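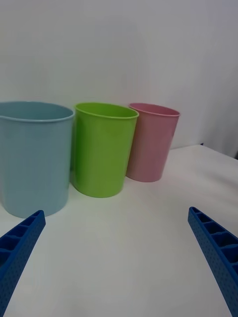
Plastic cups on the white table, light blue one at the left.

How to Make a Big Batch of Cold Barley Tea

13/05/2019
By Bit-na Na

I drink barley tea the way other people drink water, and once it gets warm out I go through a pitcher a day, easily. If you've never had it, it's roasted barley steeped in water, no caffeine, a little nutty, a little toasty, and it smells like the crust of good bread. You can buy it in tea bags and those are fine! I keep a box in the cupboard for lazy weeks. But loose roasted barley tastes so much better, and you can roast it yourself in a skillet while you're waiting on something else.

What you need

Pearl barley or hulled barley, either one. Hulled gives a darker, deeper tea, pearl is lighter and easier to find (my usual grocery only has pearl). You also need a heavy skillet, a big pot, a strainer and a pitcher with a lid. The lid matters more than you'd think. Barley tea picks up fridge smells like crazy, and I once served a whole pitcher that tasted of green onions.

For a full pitcher I use 4 tablespoons of roasted barley to 9 cups of water. That comes out on the strong side, so go a bit lighter if you're new to it.

Roasting the barley

Rinse the barley in cold water, swish it around, drain it, then spread it on a dish towel and let it dry for a while. I used to skip the drying and the grains would just steam in the pan and sulk.

Put the skillet on medium with no oil at all. Pour in the barley, enough to cover the bottom in a thin layer, and stir. Keep stirring. For a good while you'll think the stove is broken, and then the grains start to go cream, then tan, and you'll hear a few of them pop. Turn the heat down a touch at that point and keep going until they're the color of a brown paper bag, or darker if you like it darker. I like mine just past that, with a few that look almost too dark.

Tip it all out onto a plate or a baking sheet right away. The skillet holds a lot of heat, and barley left sitting in it will keep cooking and go bitter on you.

I roast two or three skillets' worth in one go and keep it in a jar. It stays good for weeks, although the smell fades, so don't make a mountain of it.

Brewing it

Bring the water to a boil, add the barley, and let it simmer gently with the lid half on. Fifteen minutes gets you a pale gold tea. Twenty-five gets you something closer to brown. Taste it as you go, it's the only way to learn what you like. Then turn off the heat and let the pot sit 10 minutes more.

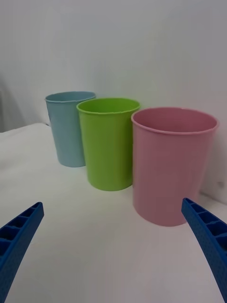
Strain it while it's still warm, because the grains swell up as they sit and hang on to a surprising amount of liquid. If there's a little sediment at the bottom of the pitcher, leave it, it won't hurt anything. My aunt strains hers through cloth and it's beautiful and clear – I've never had the patience.

Let it cool on the counter before it goes in the fridge. Mine is gone in 2 days, and I wouldn't keep it much longer than that. It turns sour kind of suddenly, and you'll know from the first sip.

The cold method

You can also skip the stove. Put the roasted barley in the pitcher, fill it with cold water, and leave it in the fridge overnight. It's softer and sweeter, with less of that toasted edge, and it needs about half again as much barley. I do this one when the kitchen is already too hot to think in.

Making it for a crowd

I brew double strength the night before, then top it up with cold water and ice when people show up. It saves so much fridge space. A thin slice of lemon is nice, and kids who turn up their noses at it plain will usually drink it with a spoonful of honey (stir the honey in while the tea is warm or it just sinks and sits there).

And the leftover barley! Don't toss it. I put it in soup, or fry it with an egg and whatever's in the drawer.

Comments

Carol Inskip
I made this with pearl barley and scorched the first pan, second one came out great. Do you stir the whole time or can I walk away for a minute?

Bit-na Na
Whole time, sorry Carol! Especially once it starts popping.

Qusai Karam
We've had more than 504 cups of coffee in this house this year, so I'm trying this for the evenings. Cold method with hulled barley, really good.

Yi-an Choo
My mom mixes in roasted corn, half and half. Sweeter and worth trying.

Last updated: July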